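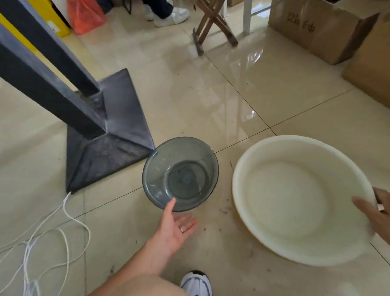
Figure 1. The gray basin and the white basin on the workroom floor.

Washing Up Without a Sink: Basin Storage in a Shared Workroom
Trinidad Lacson, term project, Household Systems

1. Background
Our workroom has a tiled floor, good light and no sink. Everything that needs rinsing gets rinsed in plastic basins, which then live wherever the last person got tired of holding them. I proposed to study this in July. My adviser asked whether it was a real problem, and then stepped in one.

2. The basins
Two shapes are discussed here. The smaller is a see-through smoky gray-green with a thick rolled rim. The larger is off-white, opaque, with a wide flat rim and a shallow slope inside. The wide rim is easy to grip, so people pick that one up first and leave the other where it is.

3. Method
I kept a log for 54 days and wrote down every time a basin was moved, by whom and to where. The log has 389 entries. "By whom" was dropped after the first week for the sake of friendships.

4. Results
Of the 389 moves, 94 ended at the agreed spot, the shelf by the door. Most of the rest ended on the floor. Nesting the small basin inside the large one saved floor space, but people who wanted the small one then took both — and put both down somewhere new.

A label on the shelf helped for five days.

5. Next steps
I would like to try wall hooks, though the wide rim will need a deeper hook than the ones we have in the drawer. The log sheets are in the blue folder. Page 5 got wet and has been recopied by hand.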